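The Back Closet at Lullano
March 2019

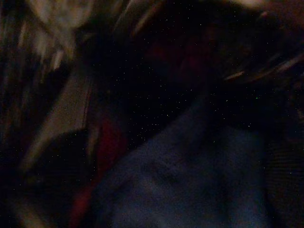

Words by Corinne Asbell

The light in the back closet at Lullano is kept low on purpose. Old dye fades, and the wool blankets and curtains stored in the building were dyed at a time when a maroon could turn pink after a few summers by a window. People who work in there learn to go by color first and label second. Cream and tan are easy to find. Navy and black are a matter of touch.

Lullano is a lending house for household textiles in Lendine, a mill town that no longer has a mill. Theater groups borrow from it, and so do small museums, but most of the loans go to families who want a heavy curtain for the winter or enough tablecloths for a wedding. The house owns up to 4,000 pieces. It took over most of them from the Hirkivier mill store when that closed, still folded in the paper they were sold in.

I spent two days there during the spring sort. Every piece that has been out on loan comes back to one long table, gets unfolded, checked along the hems and then folded again on different lines. A blanket folded the same way for ten years will split along the crease. The staff showed me one that had, a brown check with a gap in it I could put my arm through.

Folding is slow work. A double curtain with its lining takes two people and most of the width of the room. You walk toward each other, hand over the corners, step back and do it again. By the second afternoon I could manage it without being told which corner went where, though my stacks leaned.

Smaller pieces go into the closet on slatted shelves. Larger ones are rolled on tubes and hung. On the first day 85 pieces went back, and by the time we stopped on the second the total was 247. A few were set aside for mending, mostly for loose tape at the top of a curtain or moth holes near a fringe.

The mending is sent to Dehghan, a two-room workshop across the river. It charges by the hour and does not try to hide a repair. A red wool throw came back while I was there with a darned patch in a slightly browner red. The patch was flat and firm, and the throw went straight onto the list for loan.

Borrowing costs $4 a piece for a month. Curtains can be kept until August if nobody else has asked for them. You bring them back unwashed, a rule that surprises new borrowers, and the house does the cleaning itself in a tub in the yard when the weather allows.

I went home with a tan blanket. It is due back in four weeks, and I have been folding it in thirds.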